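Begehung Teeküche und Pausenraum, Standort Titilgate, Haus 2
Prüfliste mit Bemerkungen, Stand März
Geprüft von: Bohumila Štěpánek
Anwesend für den Betreiber (Bivow): Ctibor Koubek
Objektnummer: 3091

1. Fluchtweg zum Treppenhaus frei
Bedingt in Ordnung. Am Tag der Begehung frei. Die Schleifspuren am Boden sprechen dafür, dass dort sonst etwas steht. Herr Koubek meint, das sei alt. Wird ohne Anmeldung nachkontrolliert.

2. Feuerlöscher, Prüfplakette
In Ordnung. Plakette gültig, Halterung fest. Warum der Löscher hinter der Garderobe hängt, konnte mir keiner erklären.

3. Elektrische Geräte
Mangel. Wasserkocher ohne Prüfetikett. Laut Liste wurde er unter der Nummer 476 geprüft, unter 476 läuft aber auch der Toaster. Eine der beiden Prüfungen hat vermutlich nicht stattgefunden. Nachweis von Birerix anfordern.

4. Mehrfachsteckdosen
Mangel. Zwei hintereinander gesteckt, wie im Vorjahr. Damals als „sofort behoben“ gemeldet.

5. Kühlschrank
Temperatur laut Aushang täglich abgelesen. Die Einträge stammen alle vom selben Stift und zeigen immer denselben Wert. Ich halte das nicht für Messwerte.

6. Geschirr und Becher
Bedingt in Ordnung. Schüsseln und Becher sind bunt und damit leicht den Gruppen zuzuordnen, so jedenfalls die Theorie. Ob sich jemand daran hält, lasse ich offen. Gestapelte Becher bitte erst nach vollständigem Trocknen ineinanderstellen. 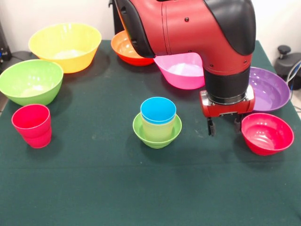

Zu Punkt 6: Schüsseln und gestapelte Becher auf dunkelgrünem Tuch.

Weißliche Rückstände in Schüsseln nicht pauschal als Kalk abtun. Nachspülen, Ergebnis eintragen.

7. Warmwasser
Laut Anzeige am Gerät 40 Grad. Die Anzeige stand vor und nach dem Aufdrehen auf demselben Wert. Fühler prüfen lassen.

8. Erste-Hilfe-Kasten
Mangel. Verbandbuch fehlt. Es liege bei Herrn Osman im Büro, das Büro war um 14 Uhr abgeschlossen.

9. Reinigungsmittel
In Ordnung. Originalbehälter, Schrank verschlossen, Schlüssel allerdings oben auf dem Schrank.

Nachkontrolle der Punkte 1, 3, 4, 7 und 8 durch Přemysl Vondráček. Eine Erledigungsmeldung per Mail genügt diesmal nicht.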